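Setport shared study room gets a slippers rule and a shoe shelf

March 13, 2019
By Salamatu Babalola

From the first of April, people who come to the shared study room at Vidine House in Setport will be asked to leave their outdoor shoes at the entrance. The house will lend slippers to those who do not bring their own. The decision was taken last week after many complaints about the floor, which was renewed only last autumn and already has marks from winter boots.

The study room is open to all residents of the building and to members of the Ogundipe reading club, who meet there in the evenings. In total 60 persons have a key at this moment. The house has 63 apartments, but not every household uses the room, and several keys belong to the club.

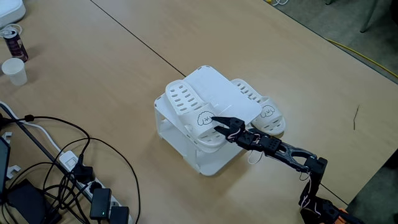
Small shelves for slippers will be placed along the wall of the corridor, one for each group of desks. The model which was chosen is simple and light to carry. It is a white shoe rack in two levels, open at the sides, so a broom handle can reach the lower level without moving anything. For the slippers the house has selected a slide type in white, with slots in the strap and a dog face drawn in thin black lines. Some residents asked for a more serious design, but the price was good and the younger users were very happy with the dogs.

The slippers come in adult sizes only. Parents are asked to bring a pair for small children, with the name written inside. Guests of the reading club may use the house slippers too, and should put them back on the shelf before they go home. Slippers should not be worn in the courtyard or taken up to the apartments.

The budget for the whole change is 1,000 dollars. It includes the shelves, the slippers, a new mat for the entrance and one extra cleaning of the floor in the last days before the rule begins. The mat is ordered from Flevunum, a shop on the market square, which also delivered the curtains for the room. If some money stays over, it will be used for hooks, as the coats are now often hanging on the chairs.

Not everybody is in favor. At the meeting a few older members of the club said that it is difficult for them to change shoes while standing in a narrow corridor. For this reason a bench will be placed next to the door. Those who for medical reasons must keep their own shoes can do so – it is enough to clean them well on the mat.

The same meeting also spoke about the desks. In the evening many people work there with computers, and the wish for more electricity points comes back every year. New wall sockets are not possible before the summer, so power strips will continue to be allowed on the desks. Users are asked to keep the cables away from the side where others walk, and to take their own chargers with them at night. Drinks are still permitted, but cans and cups must go in the bin when you leave.
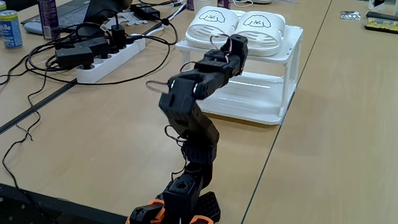 When the rule begins

The slippers rule starts on the first day of April. During the first 2 weeks there will be only friendly reminders, and after this period the house may ask for the key back if someone continues to walk in with dirty boots. A paper with the rules in short form will hang on the inside of the door.

Residents who want to give their opinion, or who have a pair of clean slippers to donate, can leave a message in the box near the stairs. The opening hours of the room stay the same.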